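Checking a backwash flow meter by rise rate

This procedure compares the indicated backwash flow with a volumetric measurement taken in the filter box. It applies to the gravity filters at Plindevstead and Besnard. It does not apply to the pressure filters at Vinberg, where the water surface cannot be seen. Allow for one operator at the box and one at the panel.

Equipment
Hook gauge or rigid staff marked in millimetres
Stopwatch reading to 0.1 s
Two radios
Box drawing showing internal dimensions

Before starting
Take the filter out of service and drain it until the water surface is below the trough lips but still above the media. Close the inlet, the effluent valve and the filter-to-waste valve, and hold for five minutes. If the level moves, a valve is passing and the result will be biased. Fix the valve first.

Work out the net plan area at the level where the rise will be timed. Subtract columns, pipework and any part of the trough body that sits within the timed band. For the standard Plindevstead box the net area is 25 m². Do not use the nominal media area from the asset register, as it includes the central gullet.

Procedure
1. Fix the staff to the handrail with its lower end in the box, clear of the wash inlet. Check that it is plumb.
2. Mark a start point and a finish point 100 mm apart. The finish point must be below the trough lip.
3. Start the backwash at the low rate, then ramp to the test rate. The rate must be stable before the surface reaches the start point. If it is not, stop, drain and begin from a lower level.
4. Start the watch when the surface reaches the start point and call it over the radio. The panel operator records the indicated flow.
5. Stop the watch at the finish point. Record the time and the indicated flow again.
6. Drain and repeat until you have 3 runs.

Discard any run where the indicated flow changed by more than two per cent between start and finish. Air scour must be off throughout.

Calculation
Flow (m³/h) = net area (m²) × rise (m) × 3600 ÷ time (s)

Worked case: mean time 18.9 s, indicated flow 481 m³/h.
Measured flow = 25 × 0.1 × 3600 ÷ 18.9 = 476 m³/h
Difference = +1.0 per cent of measured flow

Interpreting the result
Up to five per cent either way is acceptable for backwash control. Above that, check the area and the staff before suspecting the meter. At this rate a timing error of half a second shifts the answer by nearly three per cent. If the difference persists, log it in Holia under the meter tag and attach the run sheet. Leave the transmitter span as found until the job has been reviewed by Decha Tanasarn. 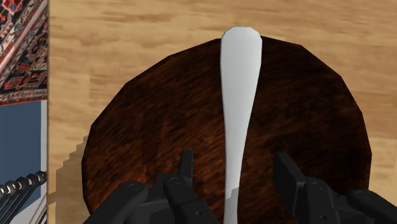
Process Engineering, Filtration and Clarification Team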